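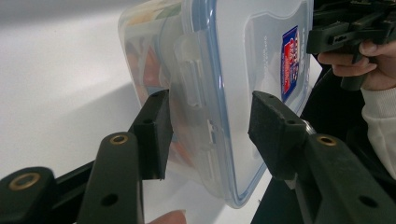
I have been putting leftovers into plastic boxes for most of my adult life and I had never once thought of it as difficult. Then I started reading the brochures for home robots, as you do when it's February and dark by teatime, and found that the big selling point of the new Kerekes service is that its machine will "close the kitchen" for you. Dishes, surfaces, boxes, lids. Well! Take a snap-lock box with a locking tab on the side and a rim where the lid seals, and think about what you do with it. You squeeze it without squashing it, you tip it to see which side the tab is on, you can tell from the blur of orange and green through the cloudy plastic that there's food in there and so you'd better not turn it right over. A pair of black gripper fingers with a bit of foamy padding has to manage all of that with no thumb, and I've come round to thinking the lid is the fairest test anyone could set.

So this is my case against the Kerekes subscription, and a sort of half-case for the cheaper thing from Stelow, and if you're about to sign up for either I'd ask you to put the kettle on first.

Kerekes wants £239 a month. For that you get the robot on loan, two arms on a wheeled post, plus what they call the Prinine pack, a set of tasks it already knows when it comes through the door. You are tied in for 12 months. I did the sum on the back of an envelope and then did it again because I didn't like the answer. That's a decent second-hand car, spent on not wiping the side down.

Now, I'm not against spending money on comfort (you should see what I paid for my mattress). What bothers me is the small print on the Prinine pack. It lists 11 tasks, and the one called "food storage" covers boxes bought from their own shop. Own boxes! Who has a cupboard full of matching boxes? Mine has takeaway tubs, three generations of snap-locks, a thing my aunt gave me with a duck on it, and lids that belong to nothing at all. If the robot can only cope with the boxes it was raised on, then what I'm renting is a very dear way of being told to buy new tubs.

Stelow go at it the other way round. They sell you a kit, £1158 in one go, with a single arm that clamps to the worktop and a pair of hand-held grippers. You show it the job yourself. You pick up the grippers, you do the thing with your own lids in your own kitchen, and you do it again and again until the software says it has enough. Their guide suggests more than an evening per task, and the forum people laugh at that and say a weekend.

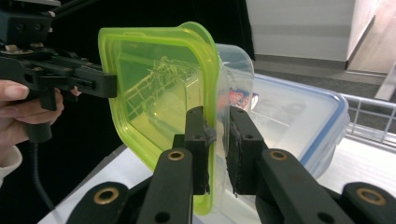 Words by the author. Posted 2/25/24 in Opinion, Home & Kitchen

I like this much more than I expected to. Partly it's that the grippers are such a good lesson in humility. You'd think passing a lime-green lid from one hand to the other was nothing, but do it with one gripper pinching the edge and the long jaw of another one steadying the rim, and you suddenly notice every small decision your fingers have been making for you since you were a toddler. How hard to pinch. Where to pinch. Whether a see-through lid with things showing behind it has an edge where you think it has. I tried a set of these grippers at a friend's place and after ten minutes I had real respect for my own left hand.

And partly it's that the bargain is plain. You put in the hours, the arm learns your stuff, duck box included. Kerekes would like you to believe the hours have all been put in already by somebody else, and I just don't think they have, or not for my cupboard.

I can hear the objection, and it's a fair one. People who want a robot to tidy the kitchen are mostly people with no spare weekend to teach it. A parent with two small kids isn't going to stand there clipping a lid on over and over for the benefit of a machine. My sister read a draft of this and said exactly that, with a child on her hip. And a kit that clamps to the worktop is no use to somebody whose hands hurt, who might be the person with the most to gain from all this. For them a service makes sense, and I'd happily see it done well. Ilow, who do the much smaller rental scheme, at least send a person round for the first day to go through your cupboards and teach the arm what's in them. It costs extra and there's a waiting list until June, but it's the only one of the three where somebody looks at your actual lids before taking your money.

What I'd want from Kerekes is simple enough. Let me bring a bag of my own boxes to the showroom and watch. If it shuts them, I'll eat my words. Until they offer that, I'd keep the £239 and spend a rainy Sunday throwing out the lids that don't fit anything, which I did this morning, and I can now close the drawer.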